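Skedorberg open house, or how I spent an afternoon looking at tables

So I finally went! After two years of saying I would, I drove the 88 miles out to the Skedorberg workshops for their winter open house, got lost once (my fault, I trusted the wrong gas station), and showed up just as Wanting Xu was handing out the last of the paper name tags. Mine said "Guest." Fine by me.

If you don't know Skedorberg, it's a bunch of small outfits sharing one long building that used to be a seed warehouse. Furniture people at the front, a couple of labs and fitting-out shops in the middle, and a tea room called Tisano at the far end, where I ended up twice. Most of the year you can't just walk in. For the open house they roll up the doors and let you wander wherever there isn't a rope.

I'd come for the work tables. I know, I know. But I've been putting together a bench room in my garage since October and I've reached the stage where I lie awake thinking about surfaces. My current top is an old door. It has a hole in it where the knob was, and every small screw I own has been through that hole.

The tour started in the Davier shop, which is where they cut and cover the tops. Ctibor Procházka took us around – a tall guy, very soft voice, and with over 30 of us crammed in there the back row was mostly guessing. He let us handle the sample boards, and I'm glad he did, because I had been all set to order something glossy. Glossy looks great in a catalog! Then you put a lamp over it and you're squinting at your own bulb all day. The matte ones feel a little dry under your palm, almost like a book cover, and a piece of paper stays where you put it.

We passed around the offcuts for a good long while. A woman next to me rubbed one with her thumb, frowned, and rubbed it again, and then we got to talking about fingerprints and hand cream and whether anybody ever really gets a smudge out of a matte surface. She swears by plain warm water and a soft cloth. I've been using whatever's under the sink, so I wrote that down.

After that we went through to the middle rooms, and this was the part I liked best. It's where things are in use and nobody has dressed them up for visitors. The floors are pale, and scuffed and stained the way a working floor gets, and I got down on my knees more than once to see how they deal with the stuff underneath. (My knees have opinions about this.) You learn a lot about a room from down there. Everybody thinks about the top and hardly anybody plans for the cables, me included. 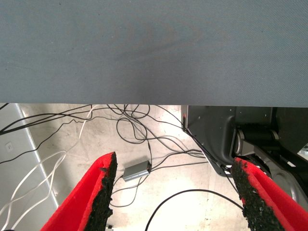
How high should a work table be if you're mostly standing at it?

A little below your bent elbow is the usual starting point, and then you go lower for heavy work and higher for fiddly stuff. Ctibor had us stand against a post with our arms bent and he marked us off in pencil like kids on a kitchen wall. I came out 5 inches taller than my door. No wonder my back hurts.

Back to cables, though, because I cornered him about it. He said the cheapest thing I could do was screw a shallow tray to the underside of the top, toward the back, and get everything off the floor and into that. Leave slack at both ends so you can pull a thing forward without dragging its neighbors along. And label both ends of every cable before you lay it in. I asked if they'd done that everywhere in the building and he laughed and changed the subject to legs.

The legs were a whole separate talk, held in the Usman unit across the hall. Steel, mostly, with screw feet for uneven floors. I tried leaning on the edge of one of the demo tables with my full weight and it didn't budge, while mine at home walks across the garage if I sand too hard. They wanted 80 dollars for a set of four seconds with scratched paint. I dithered, went off and had tea, came back and they were gone. Lesson learned.

The tea, by the way, was excellent. Tisano does a lemon and fennel thing that sounds like medicine and tastes like a very good candy. Get there early for the almond bars.

A few practical bits if you're going next time. Parking is out back on gravel, so no nice shoes. Bring your measurements written down, with the height of your lamp too (I forgot that one). The middle rooms are chilly in winter, and there's only one restroom that's open to visitors, next to the loading door.

I came home with two sample boards, a pencil mark on my sleeve and a sketch for the tray. The top gets ordered as soon as I've decided between the gray and the green. Wanting says they'll hold the winter price until the next batch is cut, so I have a couple of weeks to keep changing my mind.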